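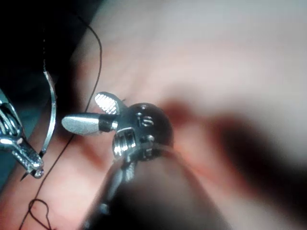
Home | Forums | New Posts | Search | Log in

Garlic going soft by May, what am I doing wrong?

Print this page | E-mail this thread

mudboots13
Second year in a row my hardneck has gone rubbery before I can use it up. I pulled nearly 200 heads last summer, hung them in the garage, and by spring half of them were sprouting. I grow Dolano if that matters. Do I need a different variety or a different garage?

VTanner
Different garage! Mine swings from freezing to hot in one weekend and it ruined everything I kept out there. Now they live in mesh bags in the hall closet and I still get good ones in April. My coats smell like a pizza place, but I can live with that.
— Verena Tanner

oldfencepost
I'm going to disagree with Verena. Closet, garage, whatever, hardneck just doesn't keep. Grow a softneck for storage and eat the hardneck first. I switched to Brunner and had firm heads in June.

mudboots13
But I like the scapes... softneck doesn't give me any. How long are you all curing before you trim?

beanrow469
Two weeks minimum, with a fan. I bet you're cutting the stems too early. I've kept hardneck till May plenty of times, so I don't buy the "just doesn't keep" thing.

oldfencepost
Maybe in your climate. It's sticky here all summer and mine never made it past February, fan or no fan.

VTanner
Why not plant both? Half and half this fall, and put the hardneck in the closet. You've still got time to order.

mudboots13
Ok, ordering Brunner tonight and clearing a shelf in the closet. My husband has opinions about the smell already.

Print this page | E-mail this thread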